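# The Colour of the Reading Room at Zostville

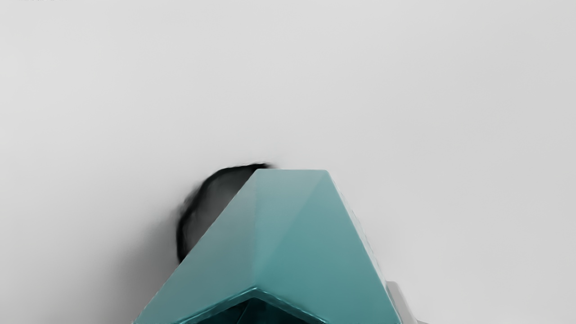
*Teal on light grey.*

The reading room of the Zostville Subscription Library was opened in 1925 and has been painted a good many times in the years between. The present author has been a member for long enough to remember three of those schemes, and was asked in May to comment on a fourth. The following notes are an expanded version of the comments submitted, with certain remarks on colour that were too long for the form provided.

The proposal is for walls in a light grey, with the window surrounds, doors and shelf ends in teal. Members were sent a leaflet and invited to reply by noon on the Monday. It is to be regretted that the leaflet was printed in black and white.

## The name of the colour

Teal is a difficult word to put in a specification. It is taken from the duck, which carries the colour in a narrow stripe beside the eye, and it has been applied since to almost anything lying between blue and green. Two members may both approve of teal and be thinking of paints that would look very poor on the same door.

A greyed teal will sit quietly beside a grey wall. A clear one will stand forward from it, and will do so more strongly under electric light on a winter afternoon. The submission therefore asked that the paint be identified by its maker's number, and that a board be painted and left in the room for at least a week before any order is placed.

## Light and angle

The room faces north and has tall windows with deep, splayed reveals. A single tin of paint will not give a single colour in such a place. The side of a reveal that faces the glass will be paler than the side turned away, and the underside of the arch will be darker than either. Visitors to the old ticket hall at Ruromton will have noticed how its panelled doors, all painted alike, appear to have been finished in several shades.

This is a good argument for the scheme. The reveals are the best thing in the room, and the cream paint of recent years has done little for them. A middling colour shows the change from one plane to the next far better than a very pale or a very dark one.

## Finish

The leaflet does not mention finish. Gloss was used on the shelf ends at the Baloyi branch, where it shows every fingermark and throws the lamps back at the reader. An eggshell finish would be preferable on the woodwork, with a flat paint on the walls. The lower part of the walls, to a height of 70 centimetres, takes constant knocks from chairs and should have something that can be washed.

## Other matters

The submission also asked that the brass shelf numbers be removed before work begins — they were painted over on the last occasion — and that the card drawers, of which there are 255, be left as they are. The oak has darkened well and does not need a colour.

The desk lamps supplied by Cukik are to be kept. Their bulbs give a rather yellow light, and the sample board should be looked at under them as well as by day.

Members who missed the date may still write to the library office. Replies will be accepted until the sample board is taken down.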